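Drawers that stick, and other small jobs

Wooden drawer dragging? Candle stub along the runners, both sides. Cheap white one, not scented. Work it in and out a few times, wipe off the crumbs. Soap does at a pinch but goes gummy in damp weather.

Empty the thing first. Yes, all of it. Little boxes of tea, plasters, matches, whatever you keep, out on the worktop and check the dates while your at it.

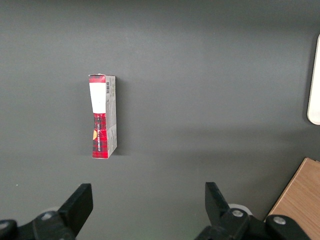 Corina Brunner wrote in to say soap is fine if it's bone dry, she's had the same bar on her kitchen drawers for years and never a sticky runner. Fair enough. Still candle for me.

Swollen wood. Dont plane it in February. Wait till the heating's been on a week, then look for the shiny patch where it rubs. Sandpaper, 120 and then 200 if you're fussy. Two strokes, try it, two more. Easy to take off too much.

Smells musty inside: saucer of bicarb overnight, drawer shut. Then leave it open all morning. Worse than that, wipe with white vinegar, well wrung cloth, dry straight after.

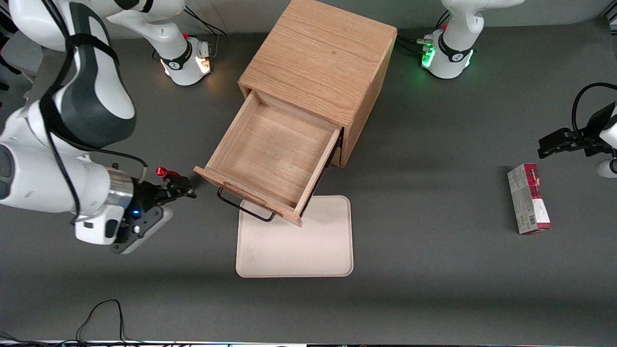 Loose handle next. Take the screws right out, matchstick and a dab of wood glue in each hole, snap it off flush, screws back in next day. Longer screws just split things, ask me how I know.

Liners. Offcuts of wallpaper, cut a shade small so they dont ruck up at the back. No glue, you'll want them out again.

Squeaky hinges tomorrow if I get a minute. Selina Aigner, yours is on the list.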